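Toltalwood residents asked to sort their rags from their textiles

Households in Toltalwood will be expected to tell a rag from a textile starting in July, when the town's cloth collection splits into two streams. Notices have gone out to all 2,829 addresses on the collection route. The notice has six pages, and the word "rag" is defined on the last of them.

Until now the system has been simple. Anything made of cloth went into the green bin outside the old Kumik shoe store, and a truck came and took it away. What happened after that was not a question most people lost sleep over. The contract for the truck has now passed to Cisar, a hauling firm from the next county, and Cisar would like to know what it is hauling.

Under the new rules, a textile is a cloth item "fit for its original use." A rag is a cloth item that is not. Textiles will go to Ayala, the secondhand store on Mill Street, which will sell what it can. Rags will be baled and sold on as wiping cloths and stuffing. Socks are treated separately, under a heading of their own, and must arrive in pairs to qualify as textiles. A single sock is a rag no matter how good its condition, a position some will find harsh.

The hardest cases are things that were never clothing to begin with. Dish towels, car cloths, bath mats and the lining of a sleeping bag all appear in the notice, and they don't all end up where you would guess. A towel bought as a towel is a textile. The same towel cut in half is two rags. An old T-shirt that has been used to dust furniture may still be a textile if it has been washed and "could reasonably be worn outdoors," and the town does not say who will be doing the imagining. 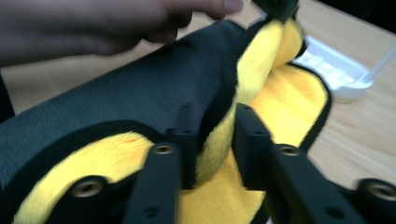
Yellow on one side, dark on the other: two-tone fabric goes in whichever bin suits its better side.

That last ruling, on fabric with two different faces, takes up most of page four. An earlier draft sent all such items to the rag bin. The final version lets the owner choose, provided the choice is made at home and not in front of the bin with a line forming behind.

Cisar says the split is worth the trouble. Mixed loads are sold by weight at the lowest price going, and one wet bath mat can drag a whole bale down with it. Sorted loads bring in more, and the town gets a share. How big a share is not spelled out, though the budget for the coming year lists $300 in expected income under "cloth, misc." The cost of printing the notice appears on a different page.

Ayala, for its part, is clearing space. The store has moved its lamps to the back room and put up new rails along the front window. It has asked residents to fold what they bring in, and to check the pockets first. It has also asked, in slightly larger type, for no more curtains. The store already has curtains.

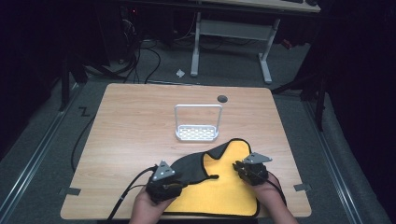
Folding is all very well, one Toltalwood reader wrote in to say, but a good many people on the east side bring their cloth down on foot and cram it into a backpack to do it, and it will arrive looking like a rag whatever it was when it left the house. The same reader wanted to know why the bins could not simply be labeled "nice" and "not nice," and offered to paint the signs.

The town has thanked the reader for the offer and says the signs are already on order. They will read TEXTILE and RAG, with a smaller line underneath directing people to the notice. Spare copies will be kept in a plastic box between the bins – lid to be closed after use, please, on account of the rain.

There is no fine for getting it wrong. Items found in the wrong bin will be moved to the right one by the Cisar crew, a detail that appears late on page five and may turn out to be the most widely read sentence in the document.

The green bin outside Kumik stays where it is and becomes the rag bin. The new textile bin, in blue, will stand next to it. Bags may be left at any time of day, though people living across the street have asked that shoes not be thrown in after 10 p.m. Shoes, in any case, are neither rags nor textiles, and should be taken home again.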